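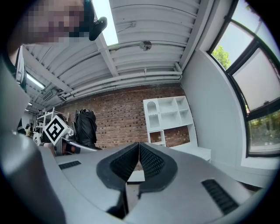
4. Gripper set-up and first chores

Read this section before you plan any work around the gripper. The sales pages for machines of this sort talk about laundry and dishes. This manual talks about finger pads, for reasons that will be clear by step 7.

4.1 Before you start

The Plerine is a hand-held gripper. A person holds it and does the chore, and the record of that work is later used to teach an arm. Until that teaching has been done and checked, every bag moved and every shelf filled is your own labor. Put it on the schedule that way.

You will need:
The gripper, charged
A soft dry cloth
The marker card from the lid of the case
A clear stretch of floor by the shelves you plan to use

4.2 Steps

1. Hold the gripper away from your body and look at the two finger pads. Both should have the same grid texture over the gripping surface. Replace a pad if the grid has worn smooth at any point.

2. Wipe the pads. Do not use glass cleaner or oil.

3. Close the fingers slowly. The tips should meet evenly. If one pad rides over the other, stop and go to section 6, Alignment.

4. Check that both vent grilles on the housing are open. Keep your palm and sleeve off them while you work.

CAUTION: Do not rest the gripper vents-down on a bench, even for a short break. The housing gets hot enough to trip the cutoff, and you will lose the session.

5. If you are using two grippers, fit a marker to the top of each one. The markers must be flat and clean. A curled corner is enough to spoil tracking.

6. Pick one chore. Good first choices are placing a box in an open cubby or moving a light item from a bench to a shelf. Do it 40 times at your normal speed, starting from a slightly different place each time.

7. Now do the same chore with something soft, such as a part-filled garbage bag. Note how often you shift your grip without thinking about it. Those small corrections are where trained arms most often fail.

NOTE: Step 7 is not required for set-up. We left it in after Consuelo Echevarría, who ran our November trials, asked that every buyer try it before ordering an arm.

4.3 What to expect from a trained arm

In our own tests at Gosolier, an arm trained on box placement finished 100 tries with 7 drops. That sounds fine until you picture a person dropping stock at the same rate. The shelves hadn't moved, the boxes were all one size, and someone stood by with a hand on the stop button - so it was a supervised job from start to finish.

Bags went worse. The arm could pinch a bag and lift it. Setting it upright somewhere useful was another matter, and we don't list it as a supported chore in this release. Wire racks are supported for rigid items only.

CAUTION: Never leave a trained arm running in a room where people are walking through. Passing a test run does not make it safe to leave alone.

4.4 When to stop

Stop recording and power down if:
A finger pad lifts at the rim
The fingers close with a click or a scrape
A marker comes loose
The person holding the gripper is tired

The last one gets ignored most. Tired people make sloppy recordings, and an arm will copy sloppy work faithfully. Take a break after each set of 40.

Section revised 2026-06-26. For pad replacement, see section 5.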